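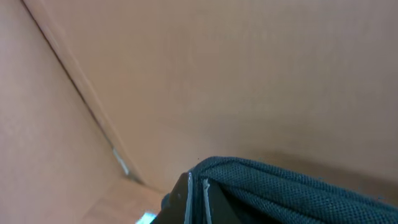
Which white for a north-facing box room?

pollyw48
Right, I'm losing the will. Box room, faces north, gets a bit of sun before breakfast and that's your lot. I've had four testers up since February and every one of them goes blue by teatime. Currently leaning towards Avby Chalk in matt but it's 48 quid a tin and I don't want to find out the hard way. Anyone got it up?

gravelpit
We did our landing in Chalk and it looked like the inside of a fridge. Gave the other half tin to my brother. Go warmer, something with a bit of pink or yellow in it. Swanson do a decent one called Oatcake.

Ilir Petkov
Have to disagree with gravelpit, sorry. I painted for a living for years and north light kills yellow, it goes a sort of dishwater green. Pink yes, yellow no. And don't put the testers straight on the wall next to the old colour, your eye can't judge it. Paint a big bit of lining paper, two coats, and move it round the room.

pollyw48
Ooh, lining paper, hadn't thought of that. I've been doing little squares by the light switch like an idiot.

gravelpit
Oatcake isn't yellow though? It's beige. I've got it in the kitchen and it's lovely.

Ilir Petkov
Which way does your kitchen face?

gravelpit
South. Fair enough.

marrowfat
Can I be awkward and say don't do white at all? Small dark rooms look better in a proper colour. Ours is dark green and everybody likes it (except my mum).

pollyw48
It's going to be my sewing room so I need to see black thread on navy, marrowfat! Green is out, lovely as it sounds.

tess_in_wedport
If it's for sewing I'd spend the money on a decent bulb and get the cheap trade stuff from Predton. 89p for a tester pot in our branch, and they'll mix you anything. Matt does mark if you lean things on it, mind.

Ilir Petkov
Agree on the bulb. Don't agree on the trade matt, you'll be touching it up by Christmas. Get a wipeable one.

pollyw48
Off to Predton at nine tomorrow for a pinky one and a roll of lining paper, then. Will report back once I've had it up for a couple of days.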